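Gekar Rack Server Rail Kit, Fixed and Sliding

Reading time: 4 minutes

The Gekar rail kit mounts a rack server in a four-post cabinet. It is sold in two versions. The fixed version holds the chassis in place and is meant for equipment that is seldom opened. The sliding version lets the chassis come forward on its rails so the top cover can be removed without taking the server out of the cabinet. Both use the same brackets, the same hardware bag and the same hole pattern.

Each kit contains a left rail, a right rail, front and rear brackets, and a bag of screws and cage nuts. Rails are marked L and R on the inner face near the front. They are not interchangeable. The cable arm is ordered separately and fits the sliding version only.

Fit

The brackets accept square holes directly. For round holes, remove the square adapters from the bracket pins and keep them with the cabinet records. Threaded posts require the conversion bracket set, sold under its own part number. Two-post racks are not supported in either version.

Measure the distance between the inside faces of the front and rear posts before ordering. The outer case of a cabinet is deeper than this distance and should not be used as a guide. If the posts have been moved from their original position, measure both sides. A small difference from left to right can be taken up by the bracket slots. A large one will cause the sliding version to bind near the end of its travel.

Load

The rated load applies to the pair of rails with the chassis level and all bracket screws tightened. It does not apply to a single rail or to a chassis hung from the front ears alone. Count the drives, power supplies and expansion cards when working out the weight of a server. Shipping weights given by server makers often leave out the drives.

The sliding version was tested at rated load for over 2000 full cycles, with the rails cleaned and checked every 50 cycles. The fixed version has no moving parts and is tested under static load for 1000 hours. Test reports are available on request and are supplied with a Stata data file for customers who keep their own reliability records.

Installation

Turn off the server and disconnect all cords. Load the cabinet from the bottom up, and extend the stabilizer foot if the cabinet has one. Only one chassis should be pulled forward at a time.

Set the rear brackets first. Slide the rail to length, engage the front pins, and check that the latch closes on both sides. Tighten the bracket screws by hand until the chassis is in place. Lifting the server onto the rails takes two people, or a server lift. With the sliding version, pull the inner rails forward until they lock, lower the chassis onto the rear studs, then the middle, then the front. Push the chassis in slowly once, bring it back out, and tighten the bracket screws fully.

The top cover can then be opened with the chassis forward. Follow the server maker's rules on static control. Leave enough slack in the rear cables for the full travel, or use the cable arm. Cables tied to the rear post without slack are the most common cause of damage seen in returned units.

Care

Wipe the slides with a dry, lint-free cloth. Do not use spray oil. The bearings are packed with grease at assembly and need no further grease in normal indoor use. Replace a rail that has been bent. Straightening it voids the warranty, even if the chassis slides freely afterward.

Ordering

Kits are packed one to a box and shipped from the Hornell warehouse. Orders of 15 or more are sent on a pallet. Conversion brackets, spare screw bags and cable arms are picked from the same location and can be added to the order without a second freight charge. Rails bought through Khokhar carry the same warranty but must be returned through Khokhar.

For a fit check, send the cabinet model, the post distance on both sides, the hole type and the full weight of the server to Farzana Mughal in technical sales. Photos of the front and rear posts are useful where the cabinet has no label.

Page revised February 25, 2018. Rails made before March of last year use the older front latch and take a different spare screw bag.

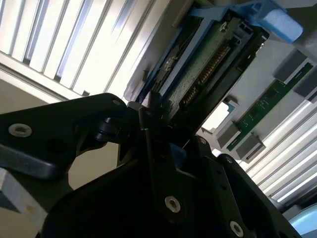
Open server chassis.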